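Typed up fast from my notes, April, before I lose the thread. Quotes are close to exact.

The woman who runs the costume loft at Linitz doesn't sit down much. We talked for most of a morning while she was pulling things for the spring show, so half my notes are about buttons. She's been doing it since before the theater moved up the hill to Clistska street. Started as a dresser. Never left.

"I was going to stay one season," she said. "Then somebody handed me the keys to the storage and that was it."

The storage is the real job, she says. Sewing is the part people ask about. The tracking is what eats the day. Every garment gets a number inked on a cotton tape inside the collar or waistband. She was looking for 2159 the whole time I was there, a gray wool coat, and kept finding 2167 instead, a gray wool coat nobody likes.

"It's the shoulders. Every actor puts it on and goes quiet."

I asked how she decides what to keep. Long pause, she was on a ladder.

"If it's been out 2 times in ten years it stays. If the fabric's good it stays anyway. I'm not very strict, you can see that."

Most of the older stock came from the Evangelista company when it folded. She drove over with a borrowed van and made 3 trips. Velvet mostly, and a lot of capes. "They loved a cape over there. We don't do enough plays with capes."

Moths - yes, she worries about moths. Wool gets bagged and goes in the freezer before it's allowed near the racks. She had a bad summer once, lost a whole set of military jackets, and still talks about it like a death in the family. She won't use mothballs. "The actors have to breathe in these things."

Dye is the other subject that gets her going. Reds especially. She washes every red on its own untill she trusts it, and some of them she never trusts.

"I've had a red sit in a drawer for years, perfectly polite, and then one wash and it's in everything."
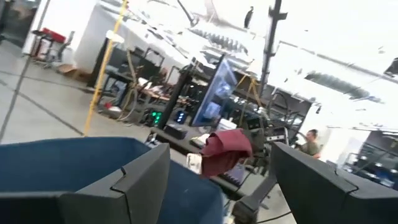 *Maroon cloth over a blue container.*

We got onto money near the end. The current show is Cirnivent, a big cast, two acts, everybody changes at the interval. Budget for costumes is the same as last year and she'd rather not say what it was last year. So she's cutting down old curtains for the skirts and hireing nothing.

"From row five it's silk. Row one, well, row one paid less."

Would she train someone up? She would, shes asked. People come for a week, like the hats, and go off when it's time to sort socks.

Still no coat when I left. She was going through the capes again in case it had been hung underneath one.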